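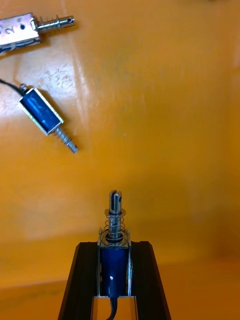
Week 4 – push-pull solenoids. Read before lab, bring the handout with you. Coil, frame, plunger, spring, that's the whole part. Current in the coil makes a field, field pulls the plunger in toward the center, spring sends it back when you switch off. Look at how the rods finish: the silver open-frame one has a rounded tip with a small hole through it, the blue taped one just ends square. Hole = you can pin a link to it and pull. Square end = fine for pushing, for pulling you have to attach something yourself. Exam likes this one.

Force vs stroke
Weak when the plunger is far out, strong in the last bit of travel. NOT linear. Most people draw a straight line the first time, don't. Sketch the curve in your notebook and label both ends.

The spring works against you on the way in. Stiffer spring – faster return, less useful pull. Pick the spring after you know the load.

Duty cycle
On time divided by total time (on + off). Intermittent parts left on will cook. Worked problem: on for 17 seconds, off for 35, total 52, so duty is 17/52 = 0.33. Part rated at 25 percent? Too much, lengthen the off time. Check max on time too, its a separate number on the sheet and people skip it.

Switching off
Coil current can't stop instantly. No diode, you get a voltage spike and a dead transistor. Diode goes across the coil, band to the positive side. Slows the release a little, we'll measure that.

For lab
Read the Stodura data sheet, page on force curves only. Kouris notes are optional, older but the diagrams are clearer.
Measure coil resistence with the power off, before you wire anything.
Pull force at five plunger positions, same supply voltage each time.
Write units on everything. Grams is not a force.

Problem set 4, questions 1 to 6, due at the start of next lab. Questions to Noura Hakim after class or in office hours.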